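What Is a Plot?

A plot is the order of events in a story. It tells us what happens first, what happens next, and how one event leads to another.

Most plots have a beginning, a middle, and an end. In the beginning, we meet the characters and learn where they live. In the middle, a problem comes up and gets worse. Near the end is the climax – the most exciting part – and then the problem is settled.

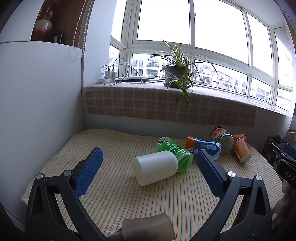
A striped cloth below a wide window.

Think of a story about a girl in the town of Kirmont. Her goat, Wusus, goes missing one morning in March. That is the problem. She follows the tracks uphill and a storm begins. When she hears Wusus calling from across a flooded stream, we have reached the climax. 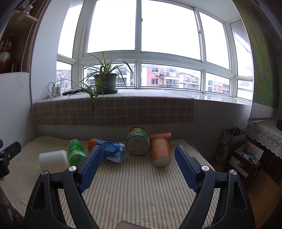 Thin stripes in orange, green and cream.

Long books often have a subplot too. A subplot is a smaller story inside the big one. The girl might also be in a fight with her best friend, who knows the hills well.

Try it yourself: pick a book you like and write its plot in five sentences. Leave out anything that does not change what happens next.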